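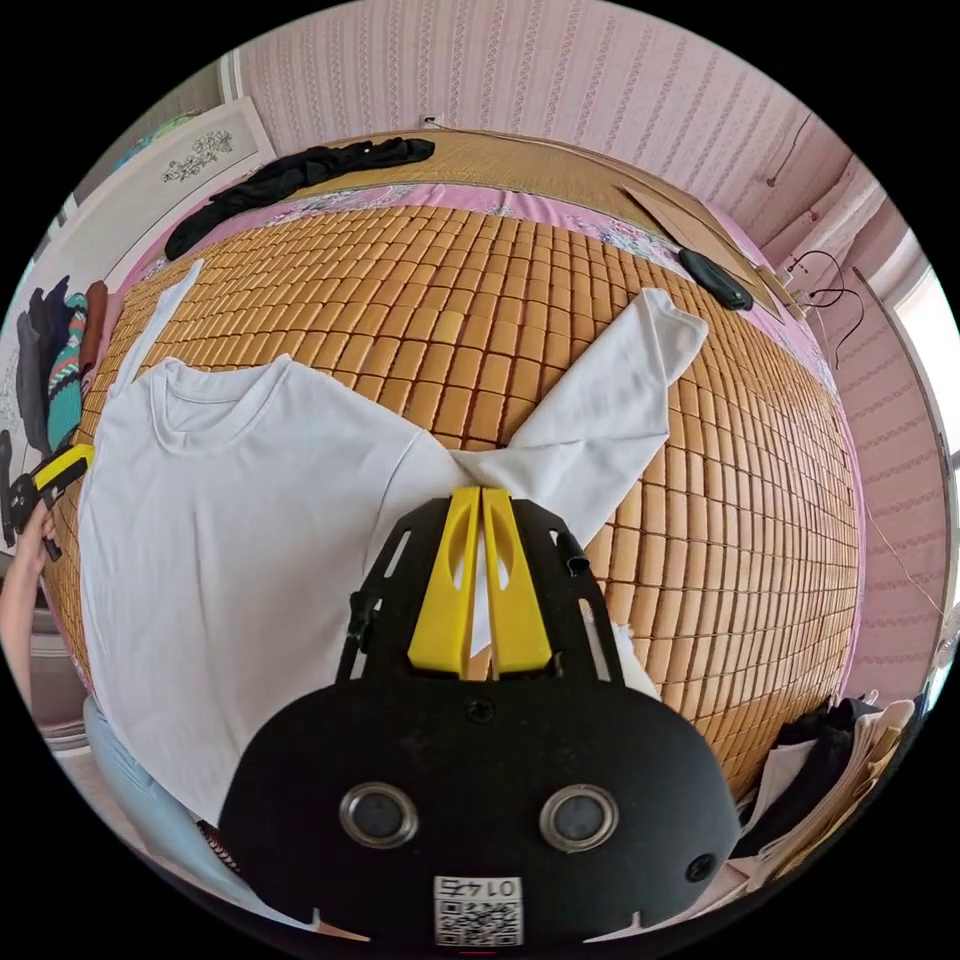
Long-sleeved T-shirt, white, on a tiled mat.

Hakbridge Clothing Exchange: progress report to the Gudov Fund
23 Apr 2024

You asked for a report at the halfway point of the grant, and for it to be shorter than the last one. We have done our best on both counts.

Money first. The grant was $4,000, paid in December. We have spent $3,822 of it, so readers with a head for arithmetic will see that we are further through the money than through the year. Most went on the deposit and rent for the Cultmont storefront, which cost more than we were quoted. The quote, we learned, did not include the half of the building with the door in it. The rest went on rails, hangers, a secondhand steamer and a sign. The sign was spelled correctly on the second attempt, and the printer did not charge for the first.

Opening hours. We promised two afternoons a week and have kept to that, apart from the week the heating went out. We tried opening on a third afternoon as well. The only regular visitor was a man hoping we were still the shoe repair shop, and we have gone back to two.

What comes in. Donations are healthy, if by healthy you mean heavy on formal wear. Hakbridge must once have been a very dressy town. What people want is plain stuff: work pants, kids' coats, T-shirts in any color that goes with everything. We now ask for these by name on the flyer, and the balance is improving slowly. We still have more cummerbunds than we can place and would welcome suggestions.

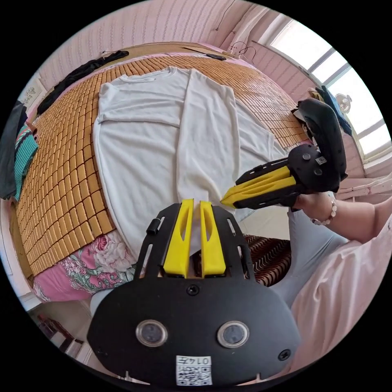
White T-shirt, short sleeves. Plain basics are what visitors ask for most.

Mending evenings. Your letter set a target of 20 people learning a basic repair by the end of the grant. We are short of that, mainly because the same people keep coming back. They can now sew on a button with real style, but under your rules they only count once. We have moved the sessions to an earlier hour and will put up posters at the Cultmont library, which has agreed to them on the condition that we bring our own tape.

The stock system. Our application described a database. What we have is Gu, a spreadsheet named after the first two letters of yours, in the hope of good luck. It knows what we have in each size and loses the coats about once a month. We would like to keep it and drop the database from the plan.

Next steps. We need the second payment before the summer rent falls due. We would also like permission to move the leftover training money into rent, and an answer by email is fine. The receipts are in the attached folder, in order, except for the one from the sign printer, which is spelled wrong.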